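The whiteboard on the side of my fridge

July 30, 2018

So I have been planning dinners on a whiteboard since February, and enough of you have asked about it in the comments that I'm finally giving it a whole post. Get a coffee, I got a bit carried away.

Some background for new readers. Before the board, dinner at our place worked like this: I'd get home, open the fridge, close the fridge, text my husband, wait for him to text back "whatever's easy," and then we'd eat toast. Or we'd order from Mousavi down the street, which I love with my whole heart (the eggplant! the crispy rice!) but which is not a thing our bank account can do four nights a week. I added up one month of takeout receipts and it came to more than $900 and I had to go sit on the back steps for a while.

I tried apps first. I used Pinby for a bit, and it's a pretty app, but it wanted me to rate everything and log what was in my pantry, and I'd be standing there typing in half an onion. Then I tried a paper planner and spilled soup on it. My friend Keyvan Rezaei has had a board up in his kitchen for years and he kept saying just write it on the wall, and I kept saying yes yes, and then finally I did. 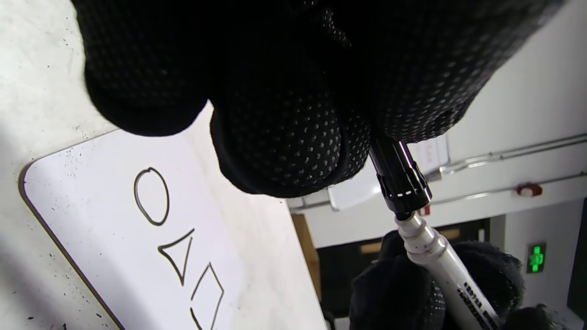

The first month was rough, mostly my own fault. I planned like somebody on a cooking show. Homemade dumplings on a work night! A braise that needed three hours when I get in the door at six! By the second week I was erasing things and writing "eggs" over them. Now I have a rule that only two dinners a week are allowed to be interesting, and the rest have to be things I could make with a headache. Pasta with peas. Rice and a fried egg and whatever greens. Lentil soup out of the freezer. The kids complain about the lentil soup and then eat two bowls of it, every time.

The other thing I got wrong was writing the plan by date. If we had a late swim practice and skipped a meal, the entire board was off and I felt behind, like homework. These days I just write a list of dinners and we pick one off the top, or from the middle if everybody's grumpy. When it's eaten I wipe it off. That little wipe is very satisfying and we do fight over who gets to do it.

I also keep a strip down the right side for stuff we're out of. Anybody can write on it. My son writes "good cereal," which I ignore, and my daughter once wrote "100 popsicles" and drew all over the rest of the list so I couldn't read whether we needed flour. (We needed flour.) Before I shop I take a picture of that strip with my phone and off I go.

A few of you wanted to know about money. We set aside $20 a week for one takeout night and that's it. If we don't use it, it rolls over, and last time it rolled over enough we all went and sat down at Mousavi like fancy people and got dessert.

Supplies, since I know someone will ask: you don't need anything special. Mine is a Brulent board, the cheap size, and it's fine. The magnets it came with were useless, they slid right down the fridge, so it's up with sticky strips now. Black marker only. I had a set of colors with a whole system, green for veggie nights and so on, and the red one left a pink ghost of the word "tacos" that is still there if you get the light right. And please put the caps back on! I have given this speech at home so many times that my family does it along with me.

If your board gets that gray smeary look, a bit of rubbing alcohol on an old sock takes care of most of it. I do mine when I remember, so not very often.
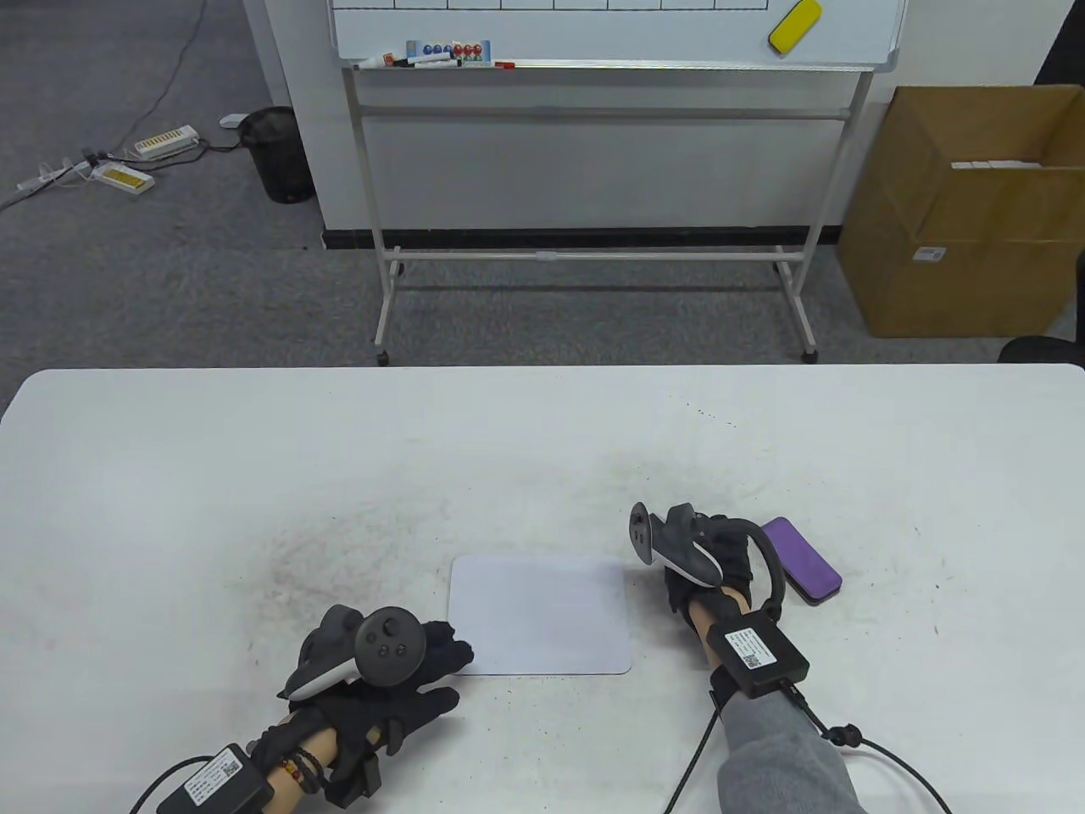 What's on the board right now

Pasta with peas and lemon. Black bean tacos. Sheet pan chicken with the little potatoes (this is one of the interesting ones, I put the mustard stuff on it). Leftovers, which I write down like it's a real dinner. Corn chowder, if the corn at the farm stand is any good. And a cucumber and herb salad that Shahram Shahbazi brought to our block party, I finally got the recipe out of him and will post it once I've made it myself and know how much salt he means by "salt."

Tell me your headache dinners in the comments, please. I need new ones and I cannot look at another pea.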